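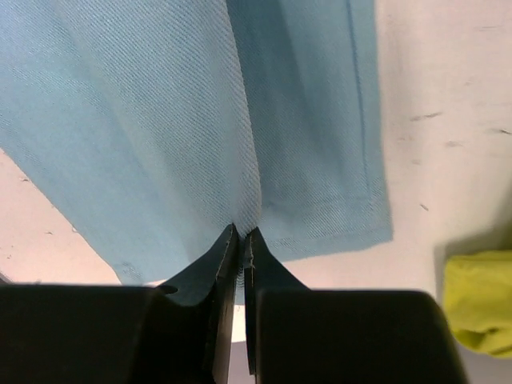 A twill that has become crooked after washing is usually already crooked in its plan, and for this reason I think that Annelore should not blame her washing machine too much. I have made the same towels with the same fault, so I will try to answer as completely as I can, and others will please correct me. First I want to be sure we speak of the same thing. Twill has a direction, and this direction is more than a decoration. Look at the light blue cloth, where the ribs run close together on the diagonal, and where the raised fold has small ridges along its edge, almost like a fine cord. Plain weave does not have this diagonal. In plain weave every pull to the left has an equal pull to the right, but in a straight twill all the steps go the same way, and when the cloth relaxes in water it can follow them.

On Saturday, July 4, 2026, Annelore Hagedorn wrote:

> Dear all,
> I finished my first long warp on the Wusard and I am happy and
> unhappy. It is straight 2/2 twill, 278 ends, singles cotton from
> Greser in warp and weft. On the loom the towels were perfect
> rectangles. I washed them warm, with a normal spin, and dried them
> on the line. Now all of them lean. If I put the bottom hem along the
> table edge, the top hem is moved to the right by the width of my
> thumb, and in one towel by more. They are 44 cm wide and 85 cm long,
> so I can see it from across the kitchen.
>
> My questions:
> Is it the washing, and must I wash cooler?
> Can I repair the finished towels with the iron?
> I have enough warp yarn for a second set. What should I change?
> My selvedge on one side is also ugly, with threads that are not
> caught. Is this connected?
>
> Thank you for your patience with a beginner in twill.
> Annelore

> Is it the washing, and must I wash cooler?

The washing shows the problem but it does not make it, in my opinion. A singles yarn is twisted in one direction only. When it gets wet it wants to untwist a little, and every thread in the cloth wants this together. If the yarn twist and the twill line work in the same sense, the effects add up and the cloth leans. If they work against each other, a part of the effect is cancelled. With a plied yarn the singles and the ply are twisted in opposite directions, so it is much calmer.

I would not go down with the temperature. A kitchen towel must tolerate a hot wash one day, and if you wash it cool now, the lean will only come later, perhaps at the house of the person who got it as a gift.

Before you do anything else, please take one yarn end from the cone, hold it in a loop, and let it hang. If it turns around itself many times, the yarn is lively. I did this test with my Greser singles and the loop closed up like a little pig's tail. With plied cotton from Robichaud it only made a lazy half turn. It is possible that your cones are from a different lot and behave better than mine, so please test and do not only believe me.

> Can I repair the finished towels with the iron?

For one day, yes. You can wet the towel well, pull it along the diagonal that has become too short, pin it flat and iron it dry. It will look right until the next wash. I did this once for the spring market in Sturnulden, in March, and I felt a little guilty when I sold them. The woman who bought two of them came back the next year and told me in a friendly way that they "walk."

What did help me a bit was to open the hems again. If you sew the hem by machine while the cloth is still unwashed, the stitching can hold the ends straight while the middle moves, and then you get waves also. Wash first, let it lean as it wants, then cut along a weft thread and make the hem. The towel is then still a parallelogram, but a quiet one.

> I have enough warp yarn for a second set. What should I change?

I would change only one thing at a time, but I know that nobody with a long warp has the patience for this. So, in the order in which I would try them:

Treadling. Reverse the twill every few centimeters, so you get a zigzag along the towel. The lean in one band goes right and in the next band left, and in total it is nearly zero. You do not need to thread again. If you do not like zigzag, make the reversals far apart – even two or three in one towel are better than none.

Sett. You did not write the number of ends per cm. My guess is that it is a bit open. Many of us take the sett we know from plain weave and use it for twill too, but in 2/2 twill the threads cross less often and they need to be closer. In an open twill there is room for the threads to slide, and they will use it. If your plain weave sett is good, try about a third more ends for the twill. This means more ends in total or a narrower towel. I chose the narrower towel and have never regretted it.

Beat. Check the angle of the twill line while the weaving is under tension, and again when you release it. If the sett is balanced, the line should be near 45 degrees when the tension is off. Mine was too flat in the beginning of each evening and too steep when I was tired.

Weft. If you must use the singles in the warp, you can use a plied yarn in the weft. It does not cure everything, but I had a good result on warp 132 in my notebook, which was otherwise planned exactly like the bad one before it.

Broken twill is also a possibility, and it leans very little. I find it a little dull to look at in one color, but this is taste.

> My selvedge on one side is also ugly, with threads that are not
> caught. Is this connected?

No, it is a separate matter. In straight twill the edge thread is sometimes on the same side of the shuttle for two picks or more, and then it is not woven in. You can use a floating selvedge: one extra end on each side, through the reed but through no heddle, and you go over it when you enter and under it when you come out. For the first half hour it is very irritating and then the hand knows it. Some people start the shuttle from the other side and this is enough, so try this first. It costs nothing.

One question back to you. Does your Wusard have the old cloth beam with the wooden ratchet? On mine the beam was not quite parallel to the breast beam, and for a year I thought I had a beating problem. You can measure with a string from one beam to the other, left and right. It takes five minutes. If the difference is more than a few millimeters, write again, there is a screw under the side frame that is very hard to find.

And do not throw away the leaning towels. They dry dishes very well.

Greetings to everybody,
M.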